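Tristero sorting cell: the March stoppage, frequently asked questions

Venla Niskanen gets these by email several times a day and would like to do other things. Please read to the end before writing to her.

What went wrong?

Error 3749, "grip not released". The left hand picked up a soft mailer, took it to the scanning pad, was told to let go and didn't. The controller believed it had. It then sent the arm back for the next parcel with the last one still in its fist, and did this 44 times before anyone looked up.

Why didn't it notice it was still holding something?

The hand judges its grip by how hard the fingers are being pushed back. A carton pushes back nicely. A thin plastic mailer folds up and offers no opinion, so to the sensors a handful of bag and a handful of air are much the same. We had tested with cartons. Cartons are lovely to test with.

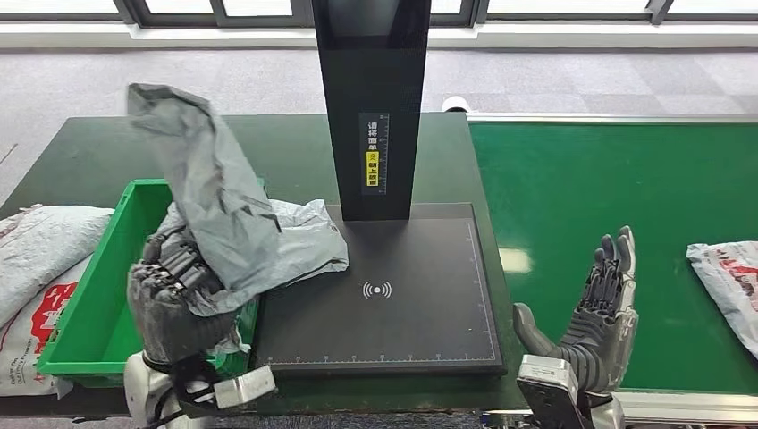
Was anyone hurt?

Nobody was. The guard gate stayed shut and the arms never left their normal area. The only injury was to a padded envelope addressed to our own accounts department, who have been very brave.

Did the emergency stop work?

It did, once pressed. Kastriot Spahić was on shift and pressed it at the first attempt. The delay came earlier, when the alarm went off and was taken for the alarm that always goes off. That second alarm has now been given a different sound, and we are looking into why it always goes off.

What has been changed?

The release command now opens the fingers fully and holds them open for 190 milliseconds before the arm moves. If error 3749 shows up twice in a row, the cell stops by itself. The old limit was set to "none", apparently by someone in a hurry.

Can I reach in and pull a stuck bag out?

Please don't. Press stop, wait for the light on the gate to go steady, then open the gate. A hand that thinks it is empty may decide to close at any moment, and it won't ask whose sleeve that is.

Is the Irna line affected?

It uses the same hands but handles boxes only, so it has never had the chance. It will get the update anyway.

Who do I tell if it happens again?

Ring the Rumham control desk on extension 6 and give the error number. "It's doing the thing" has been tried. Damaged parcels go to Van Hecke with the usual form, one form per parcel, including the flat ones.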